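Wokalo opens Winden workshop for packing demonstration
Oct 19, 2021

WINDEN — Automation developer Wokalo opened its workshop to outside visitors this week for a demonstration of two-armed packing, using eyeglasses in plastic cases as the test product. The session was the company's first open day since it moved its development work from Lasevstead in August.

The packing station consists of two arms mounted at opposite sides of a table, with an open cardboard box between them. Each arm carries a gripper with green fingertips.

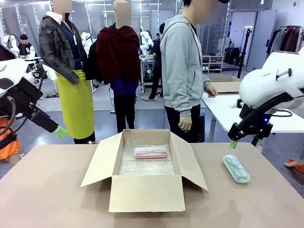
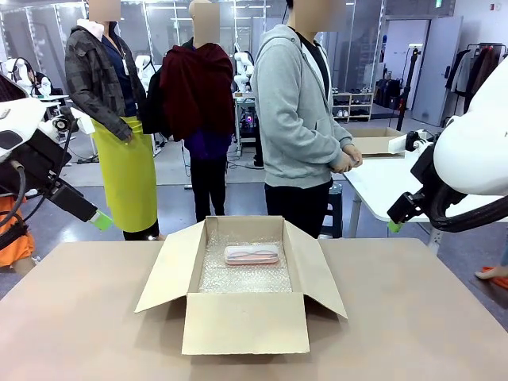 The packing station at Wokalo's Winden workshop, with a glasses case on bubble wrap inside the open box.

The task is a simple one on paper. The arms pick up a case from the table, place it on the wrap in the box and return to a position clear of the flaps. Brunello Rinaldi, who manages the packing program at Wokalo, told visitors that glasses cases were chosen for their shape and surface. The rounded ends leave a gripper little flat area to hold, and clear plastic is difficult for depth cameras, which tend to see through the lid and report the distance to whatever lies underneath.

"An opaque carton of the same size would be an easier object," Rinaldi said. "We had that working a year ago. The customer does not ship opaque cartons."

The customer is Ferraro, a mail-order eyewear seller that packs its orders by hand. According to Rinaldi, the Ferraro packing line handles 1600 orders on a normal day, and most of them contain one or two cases. The company supplied the cases and boxes used in development and has asked that neither be altered to suit the machine. Wokalo had earlier proposed a box with shorter flaps.

The flaps took up a large part of the technical discussion. Folded outward, they widen the area an arm has to avoid, and they do not stay at a fixed angle from one box to the next. The current software treats each flap as a zone the wrist may not enter below a set height. This makes the approach slower but prevents the gripper from dragging the box across the table. A faster approach, in which the path is recalculated for each box, is being tested separately and was not part of the program.

Wokalo trains the system from recorded runs in which an operator guides the arms through the task. Rinaldi said the present version was built from 700 such runs, all made with Ferraro materials. Runs in which a case was dropped or landed on its edge were kept and labeled, and are used to train the part of the software that decides whether to try again.

A full cycle with one case takes 20 seconds. A trained packer is considerably faster, and Wokalo does not plan to quote for a production line at that speed. The target for the next version is 9 seconds, with the arms working at the same time where the order contains two cases. At present one arm waits while the other is over the box.

Visitors asked about closing and taping. Neither is covered by the project. Under the present plan, the open box would pass to a conventional sealing machine, and the order slip would be added by a person before that point. Rinaldi said insertion of the slip had been tried and dropped from the first phase, as thin paper requires a different fingertip from the one used for the cases.

Another question concerned the wrap. The sheet has to be in the box before the arms start, and a fold or raised corner changes the height at which the case is released. The software measures the surface before each placement and opens the gripper just above it.

Ferraro is to receive one station for trial use at its Lasevstead warehouse once the two-case version has been tested. No delivery date was given. Wokalo said it would accept requests for further visits to the Winden workshop from companies with small-item packing lines, and asks applicants to send samples of their own packaging in advance.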